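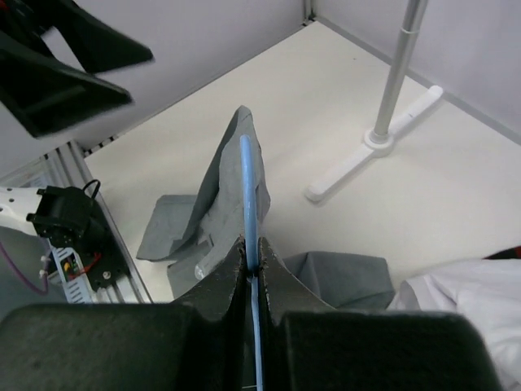

Agbeko Textile Care was established in Fostindale by Esi Essien and now serves 42 households and lodging houses, as well as the hospital residences at Sokville. We wash, mend and fold household fabrics of every kind.

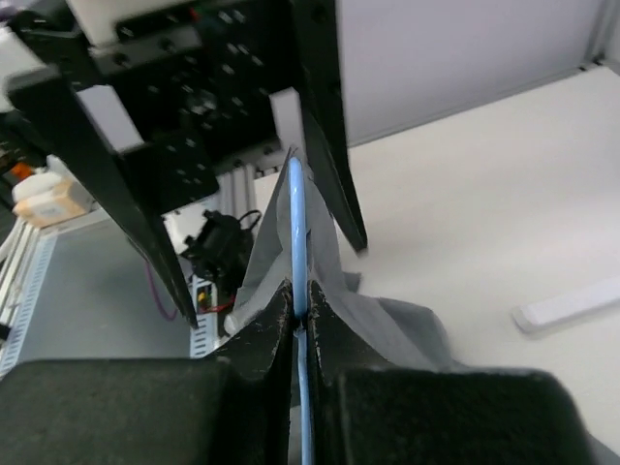

Folding is taught to all new staff under the Pasus method, a course of 2 weeks. Plain sheets come first — awkward pieces are left until May. A crumpled grey fabric draped over a light blue cable, with its peak standing up like a tent, has to be opened out before any edge can be matched.

Our counter is open on Saturday mornings.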